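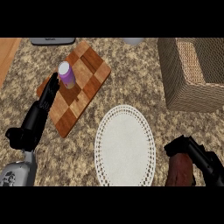
Stitby Counter Pack for two-arm simulation

Sixty kitchen counters you will never have to wipe down.

Stitby is a set of simulated tabletop tasks for people who train two-arm policies and would like to know, before the hardware booking starts, whether the policy is any good. It comes from Preltell, it runs on one workstation, and it has broken fewer fingers than any other bench we own.

The Counter Pack is the part most people come for. Each layout is a stone counter, two arms, and the sort of clutter that collects in a kitchen: a checkered cutting board, a plate, a wicker basket, a canister with a white lid, something brown to eat. The arms have a job to do with some of it. The rest is there to be knocked over.

What the pack is for

Stitby was built around one question. If you train a policy on a small number of demonstrations and then let the simulator shuffle the counter, how much shuffling can the policy take before it forgets what it was doing?

Most benchmarks answer this with a single success rate. We had one of those too, and we were fond of it. Then we noticed that a policy could score nicely by being excellent at three layouts and hopeless at the rest, which is also how most of us cook.

So the pack reports a curve. Layouts are grouped into 13 shift levels, from level one (objects nudged by a finger's width) to level 13 (board rotated, basket moved, plate swapped, lighting changed, good luck). You get success at each level, plus the level at which the policy drops below half of its own starting score. We call that the give-up point. The paper calls it something longer.

In the box

60 counter layouts, each with a fixed seed and a randomized version
8 two-arm tasks, with scripted success checks
500 teleoperated demonstrations, split evenly over the source layouts used for training
Baseline policies with weights and training configs
The Rinaldi scoring tool
A PDF manual, which is longer than it should be and has an index

There is no box.

The tasks

All eight are ordinary pick, place, hold and hand-over jobs. What makes them two-arm tasks is that the success check looks at both sides. If the left hand is reaching for a canister on the board and the right gripper is holding food by the plate, the episode only counts when both halves finish inside the time limit. A beautiful placement on one side does nothing for you if the other arm has wandered off to inspect the basket.

This is the rule we get the most mail about. People point out, correctly, that it makes their numbers go down. You can turn it off with the flag score_sides_separately, and the report will then print a line saying you turned it off.

Scoring with Rinaldi

Rinaldi is the scoring tool. It reads rollouts, checks object poses at the end of each episode, and writes a table and a plot. It does not watch the video and has no sense of whether the motion looked nice. We tried adding a smoothness term in February and took it out again, as it mostly rewarded policies for holding very still.

Three things are logged for every failed episode:

Which side failed first
Whether an object outside the task was moved
How far the last grasp target was from where the hand closed

The second one has been the most useful by a distance. In our own runs, policies at the middle shift levels often reached the right object and failed anyway after dragging a neighbor along. A success rate by itself files that next to "never moved at all," and the two need very different fixes.

What we found

The full result is in the report that ships with the pack. The short form goes like this.

Adding demonstrations on the same layout helped at the low shift levels and did almost nothing past the middle. Spreading the same number of demonstrations over more layouts cost a little at level one and pushed the give-up point out for seven of the eight tasks. The eighth is the hand-over, which got worse, and which we would rather discuss some other time. (Section 6. There are plots.)

Changing textures turned out to matter less than we had bet on. Rotating the cutting board mattered more. If you have money for one kind of variation, spend it on the large flat things that other objects stand on.

What we did not show

Transfer to real arms. Everything in the report is simulation, and the scores should be read that way. Contact in the simulator is tidy. Food is rigid. Granite is a picture of granite. A policy that passes level 13 has earned a turn on hardware and nothing beyond that.

We also did not test deformable objects, liquids, or drawers. Drawers are planned. Liquids are somebody else's hobby.

Requirements

One recent GPU; two if you want to train and evaluate without planning your day
Linux
Some 60 GB of free disk for the demonstrations and assets
Python, in a fresh environment, please

Headless rendering works out of the box. The interactive viewer works too, though it will open on whichever monitor you are not looking at.

Licenses

Academic: free, with registration. You get the layouts, demonstrations, baselines and Rinaldi.

Lab: annual, per site. Adds the layout editor and email support. Support is answered by the people who wrote the code, so please include your config file and spare us the guessing.

Held-out: for groups running their own comparisons. Adds a sealed set of layouts scored on our machines. You send a policy, we send back a curve. We do not send back the layouts, however the request is worded.

Works with

Stiria, our demonstration recorder, writes straight to the Stitby format. Recordings from other tools can be converted with the script in the tools folder. Check the gripper sign convention before you convert a large set. Closed is one, open is zero. We have heard from several people who learned this in the other order.

Version notes

Current release: October 29, 2022

Fixed: canister lid no longer counts as a separate object in the collision log
Fixed: basket walls were thinner on the inside than on the outside
Changed: time limit on the hand-over task is longer
Added: per-side failure plot in Rinaldi
Known issue: the plate can be pushed off the counter at the highest shift levels and keeps falling for the rest of the episode. It does not affect the score.

Request access | Download the report | Contact Preltell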